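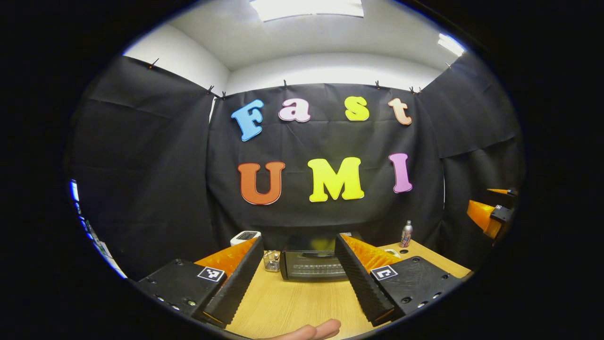
*左手側グリッパーの視点。奥がトースターオーブン、黒布ブースで収録中*

**両手グリッパーのデモ収集、皆さん「やり直し」はどう扱ってますか**

**theda_w**

手持ちグリッパーで卓上の調理っぽいタスクのデモを集めてます。両手です。オーブンの扉を開けて、トレイのものを中に入れて、閉めて、つまみを回す。書くと簡単なんですけど、やってみると扉を開けた手がそのまま邪魔になるんですよねえ。右で開けて左で入れるのか、開けたら持ち替えるのか、人によって全然違うやり方になってしまって。

で、相談したいのは途中でミスったときの扱いです。つかみ損ねてもう一回つかみ直した、みたいなやつ。うちは今のところWolframさんの方針で「つかみ直しが入ったら捨てて撮り直し」なんですが、昨日の午後の分を見返したら11本連続で捨ててて、さすがに心が折れました。捨てた中に、どう見てもきれいに立て直してるのがあるんですよ。もったいなくないですか?

あと背景。黒い布を三方に吊ってるんですけど、これが本当にいいのか自信がないです。のっぺりしてるからカメラの自己位置推定が怪しくなるって前に言われて。シワはアイロンかけるべき? それとも放っておいた方が特徴点になる?

長くてすみません、どっちか片方でも答えてもらえると助かります!

---

**hauke_seidel**

> つかみ直しが入ったら捨てて撮り直し

それ、うちも最初やってました。やめた方がいいです。

きれいなデモだけで学習させると、ちょっとずれた瞬間に何をしていいかわからないポリシーができあがります。うちのは皿の縁に指が引っかかったら、そのまま空気をつかんで、空気を運んで、空気を丁寧に置いてました。見てる分にはかわいいんですけど。

つかみ直しは残す。ただしメタデータに印をつける。あとから比率を変えて学習し直せるので、捨てるかどうかを収録の場で決めなくて済みます。

---

**teuber**

Wolframです。方針を勝手に晒されたので出てきました(笑)

Haukeさんの言うことはわかるんだけど、つかみ直しにもいろいろあってね。指がずれて、すぐ位置を直してつかむ。これは残していい。問題は、失敗したあと「あれ?」って手が止まって、少し浮いて、ふらふらしてから戻るやつ。あれが入ると、学習した側も同じところでふらふらする。前の収録でまさにそれをやられて、トレイの手前で悩むロボットになった。

で、この線引きを収録者本人にやらせると全員甘くなる。自分のデモは良く見えるから。だから一律で捨てる、にしてる。雑なのは承知の上です。

---

**theda_w**

晒してすみません……! でも理由は初めて聞きました。「捨てて」しか聞いてなかったので。

ふらふら、心当たりあります。昼ごはん前がひどいです。

---

**pascal_k**

横から失礼。止まってる区間は、グリッパーの速度を見て自動で切ればよくないですか。うちはPilanceの後処理に食わせて、一定時間動いてないところを詰めてます。止まりが消えるだけでだいぶ見られるデータになりますよ。

ただ両手だと片方だけ止まってるのが普通なので、「両方とも止まってる」を条件にしないと、押さえてる手の側がごっそり消えます。これで一回、扉が勝手に開いてるように見えるデータを作りました。

---

**teuber**

> 両方とも止まってる

これは入れたい。でも詰めたら画像の時間が飛ぶよね? 同期のずれ方が変わるのが気持ち悪くて手を出してない。

---

**pascal_k**

飛びます。飛びますけど、静止してる間の画像はほぼ同じなので、うちのタスクでは目立った悪さはしてないです。注ぐとか流れるとか、手が止まってても物が動くタスクだったら絶対やりません。

---

**radwa**

背景の方、誰も答えてないので。

アイロンはいらないと思う。というか、かけちゃだめまであるかも。こっちはパリッと張った黒い板でやって、手先を背景に近づけたとたんに軌跡がぐにゃっと飛んだ。シワのある布に替えたら減ったよ。ただ布だけが効いたのか、同時にカメラの露出も直したので正直そこは切り分けてない、ごめん。

あの色つきの文字、いいと思うんだけど、あれって背景の手がかりのつもりで貼ってるの? それとも飾り?

---

**theda_w**

飾りのつもりで貼ったんですけど、Wolframさんが「役に立つから外すな」って言うので今は役に立ってることになってます。"Fast" と "UMI" で、Fが斜めになっちゃったのも直すなと言われました。
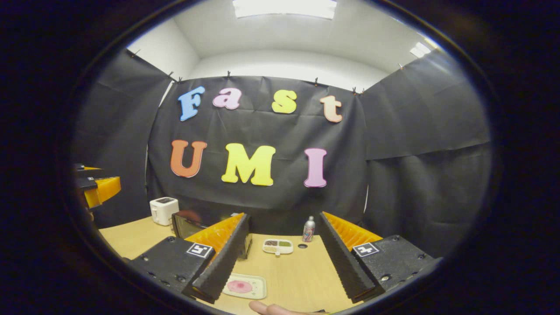

それで机の上なんですけど、皿とトレイの置き場所は毎回ちょっとずつ変えるようにしてます。最初は何も考えずに同じ場所に戻してたんですよ、几帳面なので私。そしたらWuのチームの人に「それ、場所を覚えるだけのデータになるよ」って言われて青くなりました。

今は撮る前に目をつぶって手で適当にずらしてます。これが意外と偏るんです! 右利きだからなのか、トレイがだんだん左に寄っていく。皆さんどうやって散らしてますか。

---

**radwa**

目つぶるの好き(笑) でも偏るよね、人間だもん。

私は乱数で位置を出して、机に薄く投影して、そこに置いてから投影を消して撮ってる。手間はかかる。一日やると飽きる。でも分布の図を描いたときにちゃんと散らばってると、ちょっとうれしい。

ピンクの丸いのはトレイから滑ったりしない? あれくらい平たいと、指で横から挟むのがつらそうで見てた。

---

**theda_w**

つらいです!!! 平たいもの全般、挟もうとすると逃げます。捨てた11本のうちかなりがあれのせいです。縁をちょっと浮かせてから挟むとうまくいくんですが、それをやる人とやらない人がいて、動きが二通りになってます。二通りあるのはまずいですか?

---

**hauke_seidel**

方式によるとしか言えないけど、両方を表現できる方策なら、混ざっててもまあ大丈夫。平均を取るような作りだと、浮かすのと挟むのの中間という、いちばん役に立たない動きが出てきます。

個人的には収録のときに「浮かせてから」に統一しますね。うまくいく方に寄せれば捨てる本数も減るし。

---

**teuber**

そこは反対。統一しすぎると、浮かせられない向きに置かれたときに終わる。トレイの縁が手前に来てたら浮かす余地がないでしょう。両方残して、置き方と対応がつくようにしておく方がいい。

---

**hauke_seidel**

置き方と対応がついてるならそれは「二通り」じゃなくて、状況に応じた一通りなので、賛成です。私が嫌なのは、同じ置き方なのにThedaさんは浮かせて別の人は直に挟む、というケース。

---

**teuber**

ああ、それなら同じことを言ってた。すまん。

---

**pascal_k**

天井の照明は気にならないですか? 魚眼だと上の方に必ず入るじゃないですか。うちはグリッパーを傾けるたびに自動露出が明るさに引っ張られて、黒い布も指も潰れて真っ黒、みたいな区間が出ました。露出を固定して解決したけど、固定したら今度は夕方に全部暗い。

---

**radwa**

露出は固定、窓は塞ぐ、で私は落ち着いた。照明の方を動かせるなら動かしたいけど、借りてる部屋だと天井はいじれないよね。

あと照明が動かないってことは、上に写ってる照明そのものが位置の手がかりになっちゃってる可能性もあるよ。別の部屋に持って行ったときに性能がガクッと落ちたら疑ってみて。

---

**theda_w**

うわ、それ考えたことなかったです。じゃあ布で隠した意味って……。学習に使う画像だけ上の方を塗りつぶせばいいですかね。軌跡を出す方には元の画像を使って。

---

**radwa**

そうそう、軌跡用と学習用を分ける。塗りつぶしは私もやってるけど、やりすぎて背の高い物の頭が消えたことがあるから、一回は全部のタスクで確認して。

---

**hauke_seidel**

ついでに、反対側のグリッパーが端に写り込む件は皆さん残してます? 両手だとどうしても入りますよね。指を持ってる人の手も下の端にちょろっと。

---

**teuber**

グリッパーは残す。相手の手がどこにいるかは両手タスクでは立派な情報だし、本番でも同じように見えるはずだから。人の手の方は本番で写らないので、下の端ごとマスクしてる。マスクしないで学習させたらどう違うかは比べてない。誰かやった人いたら教えてほしい。

---

**pascal_k**

比べましたよ、小さいデータでですけど。差は出なかったです。ただ小さすぎて何も言えない、が正しい感想かも。手袋を黒にしたら気分的には安心しました。

---

**radwa**

黒い手袋は滑らない? 私はDolleckの薄手のを使ってたけど、トリガーの感触が鈍くなって、閉じるのがみんなワンテンポ遅れた。データに出るレベルで。素手に戻したよ。

---

**pascal_k**

滑ります。滑り止め付きを使うと今度は夏に蒸れます。3月の今はいいんですけどね。

---

**theda_w**

いったんまとめさせてください。うちで明日から試すのは、

- つかみ直しは捨てないで印をつける。ふらふらしたやつは別の印
- 印をつけるのは収録者本人じゃなくて隣の人
- 物の位置は乱数で決める(投影機がないので、机の端に目盛りのテープを貼って読み上げ方式で)
- 学習用の画像だけ上と下をマスク

Wolframさん、これでいいですか? いいですよね?

---

**teuber**

最初の項目、隣の人がつけるなら飲む。ただし印つきは別フォルダにして、最初の学習には混ぜないで。混ぜる前と後で比べたい。

あと目盛りのテープは色に注意して。オレンジだと指のパッドとかぶる。

---

**theda_w**

もうオレンジ買っちゃいました……白に替えます。

---

**hauke_seidel**

別フォルダはおすすめしないなあ。うちはそれで印つきが誰にも使われないまま溜まっていって、Arkavovに移行したときにまるごと置いてきちゃいました。フラグ一つで絞り込めるようにして、同じ場所に置いといた方がいいですよ。

---

**teuber**

うちのローダーはフォルダ単位でしか読めないんだよ。直せという話なら、わかってる。

---

**pascal_k**

インデックスのファイルを一枚かませれば、ローダーはそのままでいけませんか。うちで使ってるスクリプトでよければ貼りますけど、二つのカメラの時刻合わせと一緒くたになってるので読みにくいです。

---

**theda_w**

読みにくくてもほしいです! 今夜のうちに見ておきたいので、お手すきのときにぜひ。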